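**Sellden Swimming confirms funding and competition structure for the coming season**

Sellden Swimming, the regional governing body for pool and open-water racing, has confirmed its program for the season beginning in September. The main changes concern qualifying times, the distance calendar and the split of development money between member clubs.

The regional championship will be held over two weekends at the Purkgate pool, with heats in the morning and finals from 5:30 p.m. Entries are capped at 200 swimmers per weekend. Where an event is oversubscribed, places go to the fastest times set in a 25-meter pool. Converted long-course times will be accepted only if no short-course time is on file.

Reltach and Horgan will each stage one qualifying meet. Both pools have replaced their touch pads, and results from either meet will count toward regional ranking without a manual timing check. The 1,500-meter freestyle returns to the Horgan schedule after a gap of several seasons and will be swum fastest heat first.
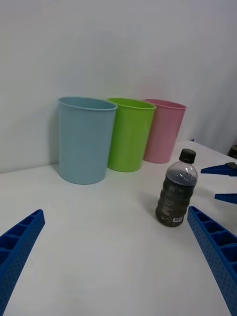 Development grants have been set at $2,850 per club, paid in two installments. The first covers lane rental and coach certification. The second is released when a club files its attendance records and may be spent on dryland equipment, travel or timing staff. Clubs running sessions for swimmers age 10 and under should use the revised relay-group system, which assigns each group a single color. Plastic cups in light blue, lime green and pink, like the three lined up against the wall, are suitable markers for the first three groups and can stand on any table at the pool entrance. Color assignments stay fixed for the full term.

Disqualification procedures have also been revised. A referee must now enter the infraction code before the next heat starts, and the coach has 15 minutes after results are posted to lodge a protest. Protests received later will be logged but not heard.

Open-water racing is unchanged except for the minimum water temperature, which will be measured at two points on the course, with the lower reading used.

Entry files for the Reltach meet open in October. Clubs should submit them through the Sellden Swimming entry system; paper forms are no longer accepted.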